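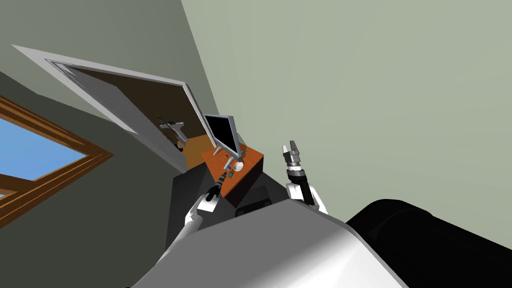
Club tennis and coaching > General chat

Thread: Moving an 11 year old off the orange ball, too soon?

baseline_bart
Evening all. My daughter has been with the same coach, Edmund Sikora, since she was seven, and he's now saying she should go straight on to the full yellow ball and the full court from January, skipping most of green. She's small for her age. Lovely hands, decent feet, but anything that kicks up above her shoulder she just sort of pats back. He reckons she'll grow into it. I reckon she'll spend a winter hitting moonballs and hating me in the car.
Has anyone been through this? We pay 260 a term for the squad and I'd like her to enjoy it!
Bartosz Kozłowski (Bart is fine)

waltraud_b
Hello Bart. Leave her on green for another year. My younger one was pushed up early and ended up with a huge western grip, purely so he could reach the high ones, and we were two years getting rid of it. The ball should come to a height where she can swing properly. Is she playing matches yet or only squad?

dropshot_dariusz
Going to disagree with Waltraud, sorry. Mine went up at ten and a half and he was tiny. Yes, he lost. He lost to everybody at Lulach that winter, including a boy with his arm in a strapping. But he learned to take the ball early, on the rise, which he would never have bothered with on green where everything sits up nicely for you. If the coach has had her four years he probably knows what he's looking at.

baseline_bart
Matches as well, yes, the Dinavel junior league, bottom division. She has won three and lost five. She cried after one of the wins, so I'm not sure results are much of a guide. 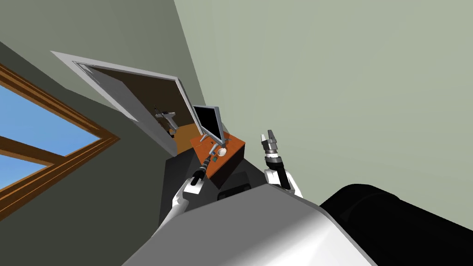 Edmund isn't a pushy sort, I should say that. He's the one who told us to stop doing the extra session before school. So when he says move her up I do listen, I just can't see where the power comes from. Her serve barely gets over as it is.

noboru_n
Coach here, though not a terribly important one (I do the minis at Bălan and fill in with the adults). Two things to ask him. First, is it because of her or because of the group? If her mates are all going up and green is going to be her and three eight year olds, that's a real reason and a fair one, but he ought to say so. Second, which yellow balls? There's a big difference between a fresh pressurised one and the tired old things in the bottom of a basket. I start mine on the tired ones and they hardly notice.
And check her racquet while you're at it. If she's still on a 25 inch she'll struggle.

waltraud_b
Noboru is kinder about it than I am. Dead balls teach them dead timing, in my opinion.

noboru_n
For a month, Waltraud! Not for life.

dropshot_dariusz
Racquet is a good shout. We went to a 26 and it made more difference than all the lessons. We had the Grotix junior one, which is light, but the grip is fat for small hands. Have her hold it before you buy.

baseline_bart
She's on a 25, and it was her cousin's, so goodness knows when it was last strung. I feel a bit daft now.

waltraud_b
Don't. Ours went a whole season with a cracked frame.
But do ask about the group, that's the best question anyone has put here. And ask her! She's 11, she'll have a view.

baseline_bart
Well, I asked. She wants to go up because Maja is going up. The serve, the bounce, none of it came into the conversation. She also wants a 26 in turquoise.
I caught Edmund after squad too. It is partly the group, he was quite open about it, but he'll let her play green in the league until the spring and do yellow in training only. I didn't know that was allowed.

dropshot_dariusz
Sounds sensible to me. Check with the league though, ours got funny about it.

waltraud_b
I can live with that. Still think it's early. Keep an eye on the forehand grip, Bart, and if her palm starts creeping underneath the handle, have a word with him.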